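Trucos de taller para el teatro del cole (y para cualquier función con poco presupuesto)

Por la redacción de Trumcombe Escena – junio
Imprimir | Enviar por correo

Apuntes rápidos, que estamos a nada del estreno y me los pedís siempre a última hora. Decorados, vestuario, atrezo. Sin orden.

PANELES Y TELONES
Bastidor de listón de pino, tela de algodón grapada por detrás. Empezar a grapar por el centro de cada lado y luego ir hacia las esquinas, nunca al revés, que salen arrugas y ya no hay quien las quite. Una mano de cola blanca con agua, a partes iguales, antes de pintar. La tela tensa sola al secar.

Pintura: la de pared mate, la más barata. Nada de satinado – con los focos brilla y desde la fila tres no se ve el dibujo. Si solo tenéis satinada, una pasada de barniz mate y listo.

Para ladrillo: esponja de cocina cortada en rectángulo, dos tonos de teja y un poco de gris. No lavar la esponja entre color y color, queda mejor sucio. Para piedra, papel de periódico arrugado. Para musgo, cepillo viejo y verde casi seco.

En Hoddale pintamos el pantano entero con restos de botes. Todo junto en un cubo, salió un verde parduzco estupendo. Imposible de repetir, eso sí, así que haced de sobra para retoques.

VESTUARIO
Velcro en todo lo que haya que cambiar en menos de un minuto. Cosido, no pegado. El adhesivo se suelta con el calor y acaba en el pelo de alguien.

Los botones de fuera se dejan de adorno y el velcro va por dentro.

Manchas de maquillaje en el cuello: jabón de lavavajillas, frotar en seco, esperar un rato, agua tibia. Con base al agua sale casi siempre. Con la grasa cuesta más, repetir.

Olor en trajes que no se pueden lavar: pulverizador con vodka del malo y agua, por dentro, y a colgar donde corra el aire. Probar antes en una costura. Las pelucas sintéticas, agua fría y suavizante, secar boca abajo. Secador no, se derriten las puntas.

Orejas, cuernos, narices: goma eva de la gorda, calentada con pistola de aire y moldeada sobre un bol. Diadema forrada debajo. Si aprieta, una tira de fieltro detras de la oreja.

ATREZO
Libros viejos: té cargado con brocha, al sol, y las esquinas con lija fina. Espadas de madera, cantos redondeados y cinta gris mate en la hoja. Pan y pollo asado, de espuma de poliuretano tallada con cuchillo de sierra. Pintar solo cuando este bien curada, al día siguiente.

Vasos y copas siempre de plástico. Las bebidas, agua con colorante y poquísimo, que mancha los trajes (lo se por experiencia, un vestido blanco).

Mesa de atrezo: papel de estraza encima, silueta de cada objeto con rotulador y el nombre dentro. Lo que sale a escena vuelve a su silueta. Ahorra muchos gritos entre bambalinas.

Cinta para marcar el suelo: la de tela, la Kamix va bien y no deja pegote si la quitáis esa misma semana. Un color por acto. Para oscuros, trocitos de fosforescente en los bordes de escalón y en las patas.

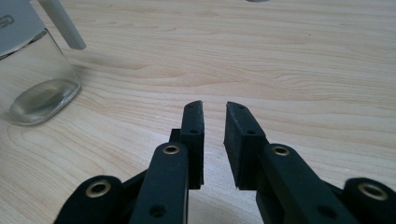

¿Cómo se quita el pegote de cinta vieja del escenario?
Con aceite de cocina y un trapo, dejándolo actuar diez minutos, y después agua con jabón para que el suelo no resbale.

GUARDAR TODO
Cajas transparentes, etiqueta en el lado corto – el que se ve en la estantería. Una caja por obra y otra para lo que sirve siempre: sombreros, delantales, cestas. Telones enrollados en tubo de cartón, pintura hacia fuera. Doblados se cuartean.

Y las pinturas boca abajo, con la tapa bien cerrada y una gota del color encima.

Otro día, las luces.

Comentarios (4)

tramoya_18: Lo de la esponja sucia es verdad, quedó un castillo precioso. ¿La cola también vale sobre sábana vieja?

Redacción: Vale, pero lavadla antes sin suavizante.

Aasen: Para las espadas yo uso papel de aluminio pegado con cola y lijado suave. Aguanta toda la temporada y de lejos da el pego total.

costurera545: Añadid imperdibles!! Una caja en cada lado del escenario. Y aguja ya enhebrada con hilo negro y otra con blanco.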